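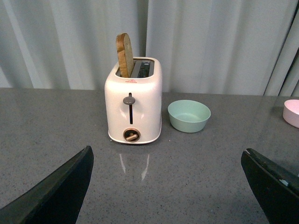 How Does a Toaster Work?

Bread goes in soft and comes out crisp and brown. A toaster does this with heat, a spring and a timer.

Getting hot

Look down into a toaster slot when it is unplugged and cool. You may see thin metal guides that hold the bread upright. Next to them are the heating wires. They are made of a metal mix that does not let electricity through easily. When electricity pushes through a wire like that, the wire heats up and glows orange.

The heat crosses the small gap to the bread without the wires touching it. You feel the same kind of heat on your face when you sit near a campfire. It is called radiant heat.

Going down, popping up

When you push the lever, a little platform inside the slot carries the bread down and stretches a spring. The lever also switches the power on. In many toasters, an electromagnet holds the platform in place. An electromagnet is a magnet that works only while electricity runs through it.

When the time is up, the electromagnet switches off and lets go. The spring pulls the platform back up, and the lever rises with it. Then the toast sticks up out of the slot.

What does the dial do?

The dial sets how brown the toast will be. On most toasters it changes the time. A low setting gives pale toast, and a high setting gives dark toast.

Why does bread turn brown?

First, the heat dries the outside of the bread. Then sugars and proteins in the bread join up in new ways. This is called the Maillard reaction (say "my-YAR"). It makes the brown color and the toasty smell. If the bread stays in too long, it starts to turn into carbon, the black stuff you scrape off burnt toast.

Toast often browns unevenly. One patch may sit closer to a wire, or one end of the slice may be drier than the other.

Staying safe

Ask an adult before you use a toaster. Never put a fork, a knife or your fingers inside. If toast gets stuck, an adult should unplug the toaster and let it cool first. Keep it away from water, paper and curtains.

Words to know

Electromagnet: a magnet that can be switched on and off
Radiant heat: heat that travels across a space
Carbon: a material found in all foods, and the main part of charcoal

© Lenach Learning | Contact us | Back to top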